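**Wostudik: bimanual tin-packing episodes and replay tools**

Data card, revised June 18, 2018. Maintainers: Gopinath Shenoy (control), Ajith Devadiga (perception).

## Contents

The set holds 3,079 episodes recorded on the two-arm cell at Nambiar. Each episode covers part of a packing task in which small sweet-like pieces are moved between a steel tray and a lined metal tin.

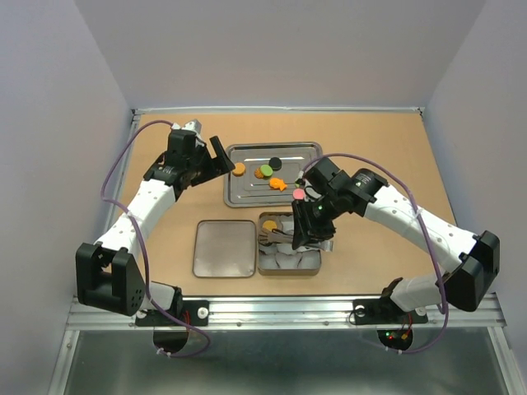
*Figure 1. Two-arm cell with pieces on the tray and the tin open in front of it.*

Each episode folder contains joint positions and gripper commands for both arms, the camera streams and a task label. There are 13 task labels, listed in `labels.csv`. Time stamps are taken from the controller clock.

## Software

Episodes are written by the Mirnov recorder and read by the `noltton` package. Version 11 of the file format is required; files in earlier versions must be converted with `noltton convert` before use.

## Tool use

A number of task labels involve a tong-like tool held in the right gripper. The tool has no encoder, and its opening is not stored.
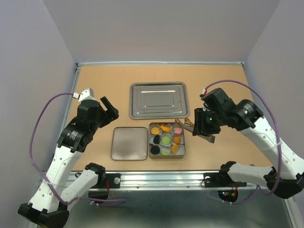

Users who need the position of the tool tips should estimate it from the fixed camera. The perception module includes a tip detector for this purpose, trained on labels added in April. Its output is less reliable when the tips are close to the rim of the tin.

## Known limitations

- Six episodes lack the left wrist stream. They are marked `partial`.
- Piece colours have not been corrected for lighting.
- Contact forces are not recorded.

Errors should be reported to the maintainers with the episode number and the format version.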